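What the Camstead Drawings Do and Don't Tell Us

From the Ranurwood Architectural Records Newsletter, 24 September 2025

The announcement that went out to members last month said the Camstead drawings had been "rediscovered." I would like to retire that word before it gets into the catalog. The drawings were in a drawer at Ranurwood, in a folder with the right name on it, and had been listed on a typed card since before most of us worked here. What has changed is that they have been scanned, and that people can now look at them from home and form opinions. I have formed a few of my own.

There are 36 sheets in the set. They cover the remodeling of the west wing at Camstead: a new stair, a library with a shallow curved end, and a long passage that seems to have been meant as a picture gallery. The firm of Usman is credited on the folder. It is credited on only seven of the sheets, and on four of those the name is in a different ink from the rest of the lettering. I raised this when the scanning plan was first passed around and was told that it would be "picked up in the metadata." I have looked at the metadata. It says Usman, 36 times.

This matters more than it might seem to. A good part of the excitement about Camstead rests on the idea that one office designed the whole wing at one go, and that the library ceiling is therefore an early example of the type. Take away the attribution on the ceiling sheet (number 22, unsigned, on a heavier paper than its neighbors) and you have a nice ceiling by somebody, drawn at some point. I would be pleased to be wrong. So far I have been shown no evidence, only confidence. 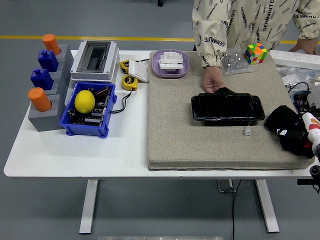 A white table with a felt pad on its right half and a blue crate to the left.

Myung-ja Ki has done the hard work of going through the sheets against the estate accounts, and her notes are the best thing to come out of the project. She found a payment to "the draftsman from Usman" for the stair, which fits the signed sheets nicely. For the library she found payments to a plasterer and a joiner and no architect at all. Her own conclusion is careful: the stair is secure, the passage is likely, and the library is open. The press summary boiled this down to "accounts confirm Usman's authorship." They confirm a staircase.

Then there is the question of whether the passage was ever built as drawn. The longitudinal section shows niches down one wall, evenly spaced, with a door at either end. The house as it stands has the doors and a flat wall between them. The usual story is that the niches were filled in later to make room for bookcases. Maybe so. But people draw a great many things that clients never pay for, and the accounts show no mason's bill large enough to cover that much recessed work. A plan is a proposal until something else backs it up, and I wish our labels would say "proposed" more often. It costs one word.

I have similar doubts about the color. Sheet 9, the elevation of the library's chimney end, carries a wash that now reads as a soft green, and the reproduction for sale in the shop has been printed in that green, with a line about "the original color scheme." Washes fade and shift. Blue goes first in some cases and yellow in others, and paper browns underneath all of it. Without testing, what we have is the color of a drawing today. Nor was a wash always meant to show paint. Offices of the period also used tints simply to tell one material from another, and the same green turns up on the same sheet in the cut-through part of the wall, where no decorator was going to put anything.

Sânziana Avram wrote in to disagree with me about the green, and she makes a fair point that the cut wall could have been tinted carelessly by a junior hand. She also notes that a scrap of paint was taken from behind the library shutters some years ago and should still be in an envelope somewhere. I would very much like to see the envelope.

Now to the scans themselves. They were made by Ilent, under a contract that cost us $3,854, and they are sharp. You can read the pencil corrections under the ink on the stair plan, which I had never managed with a hand lens. I have no complaint about that at all. My complaint is with the viewer, which crops every sheet to the border line. The margins are gone. Margins are where offices wrote prices, arguments, and the names of people who were going to be blamed, and at least two of the Camstead sheets have notes out there that Myung-ja copied down by hand. A reader using the site alone would have no way of knowing they exist.

The backs were not scanned either. I asked why and was told that they were blank. Eleven of them are. The rest have stamps, fold labels, sums, and in one case a small drawing of a window latch that is a good deal livelier than the official one on the front.
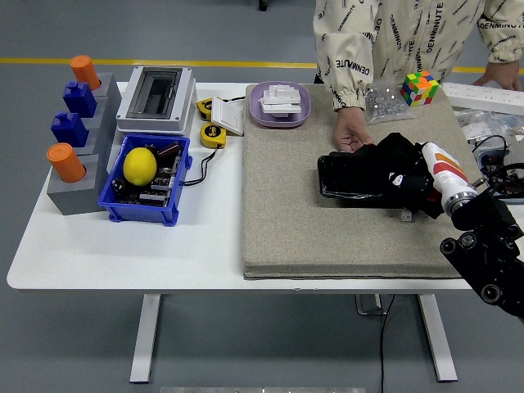
What I would ask for

First, change the attribution. "Usman" can stay on the seven signed sheets, with a note about the ink on four of them. The others should read "unattributed, associated with the Usman set," which is clumsy and true.

Second, put the full sheets online, margins included. Ilent has confirmed that the uncropped files exist, so this is a matter of swapping them in. The backs can follow when there is money.

Third, take the phrase about the original color scheme off the shop print. The print itself is handsome and I have no quarrel with anyone who wants it on a wall.

Fourth, find the envelope.

I am told that a revised catalog entry is planned for December. I was also told that about the last set, and the entry that appeared was the old one with a new typeface. Members who have handled other drawings said to be from the Usman office, in private hands or elsewhere, are asked to write to me at the records desk with a note of the paper, the lettering, and above all the scale bar. The signed Camstead sheets have an odd one, divided from the right, and the unsigned library sheets have an ordinary one, divided from the left. It is a small thing. It is also the only physical difference that runs through the whole set, and it did not make it into the announcement.

The originals can be seen by appointment. Please ask for the sheets by number and not by title, as the titles on the folder list do not match the titles on the sheets.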